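Gultonov halts two-arm cells after gripper fault

Gultonov has stopped work on all of its two-arm handling cells at the Skullwood plant after a gripper opened without a command and dropped a part outside the work area. The company said in a notice to customers dated 7th January that no one was hurt.

The fault happened during a night run. One arm was lifting a part from the table when its gripper let go at full travel speed. The part cleared the low guard on the operator side and landed in the walkway. A technician had left the walkway shortly before to fetch a tray.

The cell kept running. Its software had logged the grip as good and went on to the next step with nothing in the fingers. An operator pressed the stop button when she heard the part hit the floor.

Lucero Rivadeneyra, who runs safety for the Skullwood site, said the log was the bigger worry. "A dropped part is something we plan for," she said. "A machine that reports it is still holding the part is a different kind of problem, and we were not going to run another shift on it."

Engineers went back through 600 cycles recorded on the same cell. They found 3 more cases in which the finger position reading froze for up to 129 milliseconds while the arm was moving. In those cases the gripper stayed shut and the run carried on as normal, so no alarm was raised.
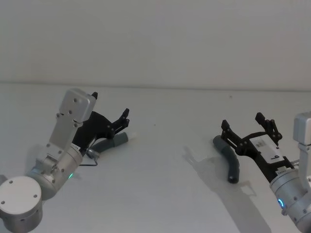
Two-arm handling work on curved gray parts. The gripper at left has hold of one while the other is open beside a second part on the table.

The frozen readings were traced to a connector between the wrist and the gripper. According to the notice, the connector can work loose when the wrist turns back and forth many times in a short period. When contact is lost, the controller keeps using the last good value. If contact comes back at the wrong moment, the gripper can reset and open.

The connector is supplied by Ospina, which said it had received samples from Skullwood and was testing them. It would not say whether the same part is used by other robot builders.

Gultonov is replacing the connector with a locking type on 32 cells. It has also written a software change that stops both arms if the finger reading does not update on time. Until both are in place, customers have been told to keep the cells powered down and not to rely on reduced speed as a fix. Cells that use the older single-arm layout have a different wrist cable and are not covered by the notice.

Ziker, which leases several of the cells for sorting and packing, said it had moved the work to hand stations and expected some orders to ship late. A spokesman said the company had checked its own records and found no dropped parts.

Rivadeneyra said the low guards at Skullwood will be swapped for full-height panels before the cells are switched back on. The walkway has been moved to the far side of the line.

Gultonov expects to finish the connector work by April. Customers will get a visit date by letter.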